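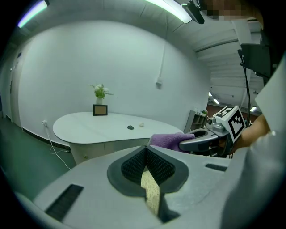 Purple microfiber cloth.

Frequently Asked Questions: Caring for Your Cork and Fiber Boards

Last updated 4 September 2019

These are the questions we get most often at the Prirkbridge shop. If yours isn't answered, call or stop in. Orders and returns have their own page.

What is the difference between the Skuvitard and Pelterano boards?

Skuvitard boards are pressed cork on a fiber backing. They are meant for pins and get regular use in schools and offices. Pelterano boards are pressed plant fiber all the way through, with no separate backing. They are lighter and can be painted, but they take pins less well. If you plan to change what's on the board every week, buy the Skuvitard.

How do I clean a board?

Take everything off it first, including the pins. Wipe it with a dry microfiber cloth, working in one direction. If there is still a mark, dampen the cloth with plain water, wring it out hard and go over the spot again. Let the board dry flat before you hang it back up.

Do not use paper towels on a Pelterano. They shed and the bits stay in the surface.

Can I use spray cleaner?

No. Spray soaks in and leaves a ring. The same goes for glass cleaner, vinegar and melamine sponges.

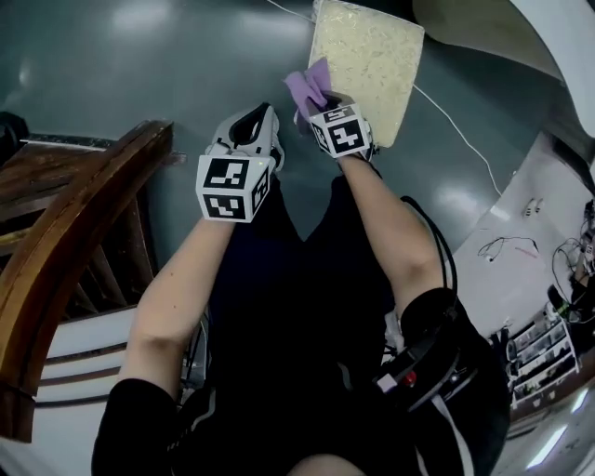

Press lightly near the edges and corners, where the fibers come up most easily. A corner that has started to fray can be sealed with a thin line of white glue. Put wax paper over it, set a book on top and leave it overnight.

How do I get ink out?

Ballpoint usually doesn't come out. You can try fine sandpaper on a Pelterano, very gently, and then brush off the dust. On cork, sanding leaves a pale patch that shows more than the ink did. Permanent marker will not come out of either one. Many customers turn the board around and use the back, which works on Pelterano only.

My board arrived curved. Is it defective?

Probably not. Boards pick up moisture in the truck and bend a little, mostly in March and other wet months. Lay it on a flat floor with the hollow side down and wait 2 days. If it still rocks when you push on a corner, contact us and we will replace it.

Can I hang a board in a bathroom or laundry room?

We don't recommend it. The warranty does not cover swelling or mold. A kitchen is fine if the board is away from the stove and sink.

How do I hang it?

Small and medium boards come with 2 hangers and the screws for them. The large size needs a rail, sold separately. We carry the Lehner rail in 64 inch lengths, and it can be cut with a hacksaw. Screw the rail into studs. Drywall anchors will hold the board itself but not someone leaning on it, and in a hallway someone will lean on it.

Adhesive strips are not strong enough for any size we sell. They also pull the face off a Pelterano when you take them down.

Can I paint a Pelterano board?

Yes, with ordinary latex wall paint. Use a foam roller and two thin coats. Paint both sides, even if the back won't show, or the board will cup toward the painted side. Oil paint takes a very long time to dry on it and the smell stays.

Can I paint a Skuvitard?

You can, but the paint cracks around the pin holes. We don't take back painted boards of either kind.

Can I cut a board to size?

Yes. Use a sharp utility knife and a metal straightedge, and make several light passes. Put scrap cardboard underneath. Change the blade when the cut starts to look fuzzy. A jigsaw will also do it but makes a lot of dust. Cut boards can't be returned.

Which pins should I use?

Regular push pins for cork. For Pelterano, use the thin map pins, sold at the counter in boxes of 100. Thick pins leave holes that don't close up.

How should I store boards I'm not using?

Flat, off a concrete floor, with paper between them. Don't lean them against a wall for more than a day or so. Plastic wrap traps moisture, so take it off if you're storing them for any length of time.

Can boards be recycled?

Plain Pelterano boards can go in with cardboard in some towns, so check with yours. Painted boards and all Skuvitard boards go in the regular trash. We don't take old boards back at the shop.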